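Zwischenbericht zur Neuordnung der Verkabelung, Technikraum Potgieter
Berichtsstand: 21.4.23, erstellt von Lionel Lambert für die Projektleitung (Sheila Naylor)
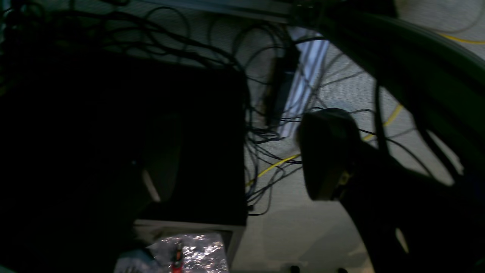 Wie wird mit Leitungen verfahren, deren Gegenstelle sich nicht ermitteln lässt?
Sie bleiben gesteckt, erhalten ein Etikett mit dem Vermerk »ungeklärt« und werden in einer eigenen Liste geführt. Getrennt wird erst im Wartungsfenster und nur nach schriftlicher Freigabe durch Clive Cheetham.

1. Gegenstand

Das Vorhaben umfasst die Erfassung, Beschriftung und Neuverlegung der Daten- und Stromleitungen im Technikraum. Ausgangspunkt ist ein über mehrere Ausbaustufen gewachsener Bestand. Dünne schwarze Leitungen liegen dicht ineinander verschlungen über und neben dem großen schwarzen Gehäuse und hängen an dessen rechter Seite in losen Schlaufen herab. Die gelben Leitungen heben sich vor dem hellgrauen Hintergrund gut ab und können dort mit dem Auge verfolgt werden. Bei den schwarzen ist eine Zuordnung allein nach Sicht nicht möglich.

2. Stand der Arbeiten

Arbeitspaket 1 (Bestandsaufnahme) ist abgeschlossen. Erfasst wurden 39 Leitungen, davon 17 mit eindeutig bestimmten Endpunkten und vorhandenem Prüfprotokoll. Bei weiteren neun sind die Endpunkte bekannt, die Protokolle fehlen. Der Rest ist in Bearbeitung. Die Liste wird in Wovuvon gepflegt; maßgeblich ist jeweils die dort freigegebene Fassung, Ausdrucke im Raum gelten nicht.

Arbeitspaket 2 (Beschriftung) läuft. Jede Leitung erhält an beiden Enden ein Etikett mit laufender Nummer, Quelle und Ziel. Die zunächst beschafften Papieretiketten haften auf den dünnen Mänteln schlecht und wurden durch Wickeletiketten mit Schutzlaminat ersetzt. Bereits beklebte Leitungen werden nachgezogen. Alfie Hartley hat die Nummerierung mit dem Raumplan abgeglichen und zwei Doppelvergaben bereinigt.

Arbeitspaket 3 (Neuverlegung) hat noch nicht begonnen. Die Firma Gultinex hat Klettbinder und waagerechte Führungsbügel geliefert. Die senkrechten Kanäle stehen aus, ein bestätigter Liefertermin liegt nicht vor.

3. Technische Festlegungen

Strom- und Datenleitungen werden getrennt geführt. Kabelbinder aus Kunststoff sind für Datenleitungen nicht mehr zulässig, vorhandene werden bei Gelegenheit durch Klett ersetzt. Überlängen werden durch passende Leitungen ausgetauscht. Steckernetzteile dürfen nicht an ihrer Leitung hängen und sind auf einer Ablage oder mit Halter zu befestigen. Gelochte Flächen sind freizuhalten, soweit sie der Belüftung dienen. Biegeradien richten sich nach den Angaben der Hersteller.

4. Abweichungen

Die Bestandsaufnahme hat zwei Arbeitstage länger gedauert als geplant. Ursache war die Verfolgung einzelner Leitungen hinter den Gehäusen, die nur zu zweit möglich ist. Auf das Gesamtziel wirkt sich das bisher nicht aus. Kritisch ist die Lieferung der senkrechten Kanäle. Ohne sie kann Paket 3 nur auf der Rückseite vorbereitet werden.

5. Kosten

Die Ausgaben für Etiketten, Klettmaterial und Bügel liegen im bewilligten Rahmen. Für die Ersatzleitungen liegt ein Angebot von Druvavine vor, ein Vergleichsangebot ist angefordert. Eine Umwidmung von Mitteln wird derzeit nicht beantragt.

6. Nächste Schritte

Klärung der offenen Endpunkte durch Lionel Haworth, Messung der Leitungen ohne Protokoll, Abstimmung des Wartungsfensters mit den Nutzern der angeschlossenen Systeme. Der Abschluss von Paket 3 bleibt für Oktober vorgesehen.

Erbeten wird eine Entscheidung der Projektleitung, ob die Leitungen der Liste »ungeklärt« nach dem Wartungsfenster ausgebaut oder stillgelegt im Kanal belassen werden sollen.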